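Work & Fairness > Guides > Background Checks
How to Read and Correct Your Own Background Report
By the Prorkley Work Desk | Saturday, May 23, 2020
952 shares | 47 comments

If you have an old conviction, or share a name with somebody who does, there's a good chance an employer will see a report about you that you've never laid eyes on yourself. It's a strange feeling, and we've sat with plenty of people at our Broltia office the first time they read theirs (bring a snack, it can take a while!). The good news is that checking it is mostly patience and paper, so let's go through it slowly together.

Start with the court, before you go anywhere near a screening company. In Brelemis County the clerk's counter will print a summary of every case filed under your name and birth date. Take a photo ID and write down any other names you've used, including a maiden name or a nickname that ended up on an old arrest sheet. Ask for the final outcome of each case. The word you're looking for is "disposition," and it matters more than almost anything else on the page.

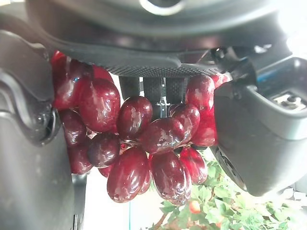 Deep red grapes, close up

Next, ask for the report itself. If an employer has already run one, the notice they gave you should name the company that prepared it. A lot of the local warehouses and care homes use Navickas, and their request form is two pages long. Fill in every box, even the ones that feel silly, and keep a copy of what you send. We like a plain folder with the date of each letter and phone call penciled on the inside cover.

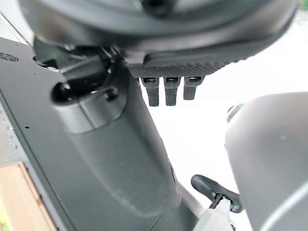

Should I tell an employer about a mistake before it's fixed?
Most of the time, we'd say so. Keep it short: tell them which entry is wrong, tell them you've disputed it, and offer a copy of your court paper. Ask whether they'd be willing to hold their decision until you hear back.

Now put the two documents side by side and go line by line with a ruler. You're looking for cases that belong to another person, the same case listed twice, a felony that was really a misdemeanor, and charges that were dropped but still appear with no outcome at all. Put a little check mark beside each line that matches, and circle each one that doesn't. Please don't do this at midnight – we've tried, and the lines start to swim.
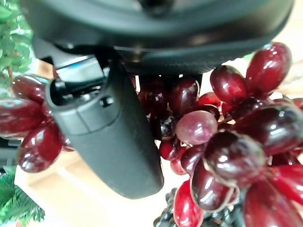
Case numbers deserve a second read once you've done all that. People naturally look at the big bold heading and the name of the charge, and the number sits off to one side. It's a bit like the little round fastener set into that black finger, which is easy to miss next to the big dark housing over it. Two swapped digits can attach your name to a stranger's case, so read each number out loud, slowly, and have a friend follow along on the court copy.

When you're ready to dispute, write one letter per company. List each wrong entry by its case number, say in a sentence what it should be, and attach a copy of the court page that shows it. Send copies only, and keep the originals at home in the folder. Our own file for one stubborn mix-up ran to around 200 pages, but most people need a single envelope.

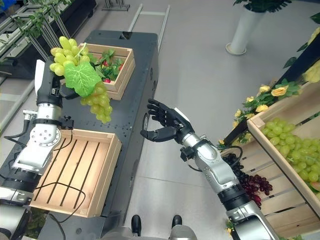 What if the report is accurate and I just wish it weren't there?
Sealing or clearing a record is a separate process from a dispute, and the rules depend on your state and the type of case. A legal aid office can tell you whether you qualify. Bring the clerk's summary with you, as they'll want to see it first.

After the company answers, ask for a fresh copy and check it again from the top. Then put a reminder on your calendar to look once more in August – old entries do have a way of creeping back in when records get refreshed. If one does, send the same letter again with a copy of the earlier answer stapled behind it.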